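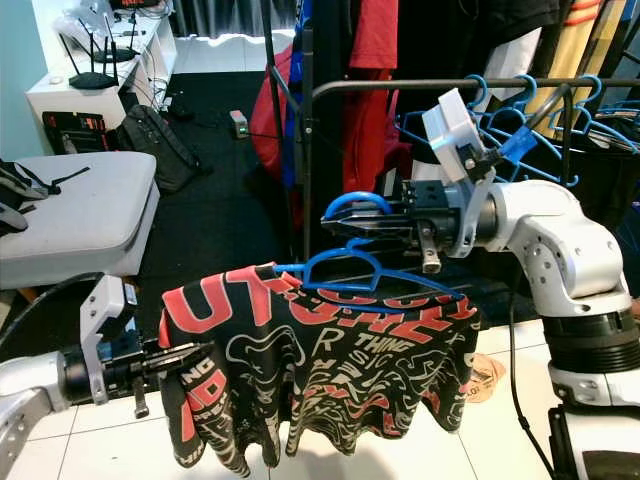
Kitchen Table Tips for Following Foreign Elections

I love an overseas election. The odd party names, the maps in six colors, the coalition talks that drag on until everyone in the capital looks ready for bed! My household has followed them for years, and in that time the paper has crept over every flat surface we own. These are the tricks that keep it fun and keep the table clear enough for supper.

Start with one binder per country

Skip the giant mixed folder. I use the cheap Ifans ring binders, one color each, and write the country on the spine in fat marker. Inside go the ballot rules first, then a page for each party, then clippings with the newest on top. The party page only needs the leader, who they've governed with before and the two or three things they won't budge on.

Write the date on every clipping before you cut it out. Before! Once it's a loose rectangle you'll never work out whether the finance minister resigned in spring or fall.

Stop clippings from yellowing

Newsprint goes brown fast in sunlight. Keep the binders in a closet or a closed cupboard, away from the stove and the dishwasher. For anything you really want to keep, photocopy it onto acid-free paper and toss the original. A pack of 500 sheets has lasted us through four parliaments and one very messy referendum.

Put a seat chart on the fridge

This is my favorite one. Take a sheet of poster board, draw a half circle, and write the majority number at the top, nice and big. When the Renden assembly was up, that was 149 out of 297 seats, and having it right there by the milk made the late results so much easier to follow. Color in each party's share with dry-erase marker on a clear plastic cover (a page protector slit down one side works for small charts).

If no one gets over the line, slide sticky notes around to see which parties could add up. Our kids got better at this than we did. 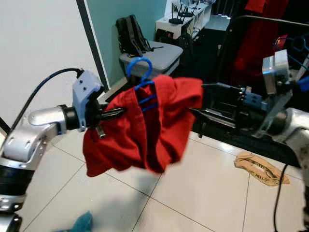
Blue plastic hanger with a red top on it.

Results night snacks

Polls in Grultholm close at 4 in the afternoon our time, so we do soup and toast. For places where the count runs past midnight, set the slow cooker on warm before the first exit poll and leave the bowls out. Chili holds up well. Fondue does not, and I have the pot to prove it.

Getting marker off the table

Permanent marker on a sealed tabletop usually lifts with rubbing alcohol on a cotton ball. Test a hidden spot first and wipe with a damp cloth after. On bare wood, I'd leave it alone and buy a tablecloth.

Keep a rumor jar

Leaders drop out of sight, somebody posts a blurry photo, and suddenly everyone at dinner is an expert. Write the claim on a slip, add where you heard it, and drop it in a jar. Empty the jar in August and read them out loud. Last year we had 13 slips about the same cabinet reshuffle, and two of them were right!

I log the good sources in a Trulleo list on my phone, but an index card taped inside the binder cover works just as well.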